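Frequently asked questions about the Ploltholm table rules

Who must follow these rules?
Everyone who works at a table with a robot hand in the Ploltholm hall, also guests from Navport. Please read them before your first session.

How fast may the arm move?
When a person is inside the yellow line, the limit is 200 millimeters per second. With the gate closed it is 400. The operator sets the limit, and a second person reads it aloud from the screen.

May I reach onto the table during a task?
No. Ask for a stop, wait until the operator says "stopped", and only then put your hand in. This is also valid when a small piece falls over.

May other things stay on the table?
Yes, if they belong to the task list. Keep them at the far side and leave the middle free. Personal glasses, phones and keys are not allowed unless the list names them.

How should the hand hold a small part?
Between the thumb and one finger, with the lowest force that keeps the part. The part must come down straight on its place. If it touches wrong, lift it and begin again, do not push. 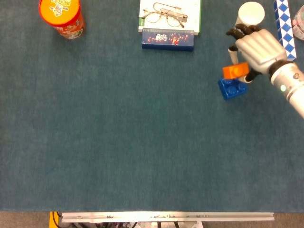 Ward Verhoeven wrote to us that the word "straight" is too strict for toy bricks, and that in Skiltov they accept a small offset until the studs touch. We discuss this for the next version. Until then, please keep the rule as it is written.

How long may one session be?
6 tasks, then a break for the operator.

Where do I report a problem?
Use form 467 at the Verstraete desk, on the same day.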